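Subject: Re: [dobson-house] Freestanding tub or keep the alcove?

On the Dobson list, someone wrote:

> We have 5 feet 9 between the walls upstairs and can't decide. The
> alcove tub is fine but ugly. Has anyone gone freestanding in one of
> these houses, and did you regret it? Also wondering about the floor.

We went freestanding in September, so I can answer some of this. The floor was the bigger job. The joists on our side of the street run the short way, and the plumber wanted two of them doubled before he would set anything on top. Get that priced first. Our whole bathroom came to $4000 not counting the tub, and a good part of it was under the floor.

On cleaning: leave enough room behind the tub to get a mop in. The Rodberg sheet gives a minimum clearance that is too tight for my arm. We left 5 inches and I would go wider next time.

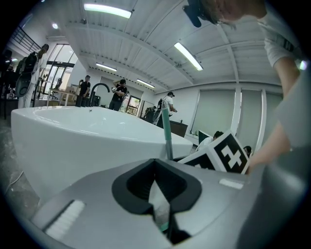

White tub, black gooseneck faucet.

The faucet was a separate order from Dillberg and took 19 days to arrive. Check the reach of the spout against the width of the rim before you order — ours was close, and they charge for returns.

Hard water spots show on matte black. I wipe it down with a dry cloth at night and leave it at that.

If your alcove tub is cast iron and not chipped, get a quote for reglazing too. The neighbors did theirs and kept the old tile.

I still have the joist drawing if you want a copy. Write me off list.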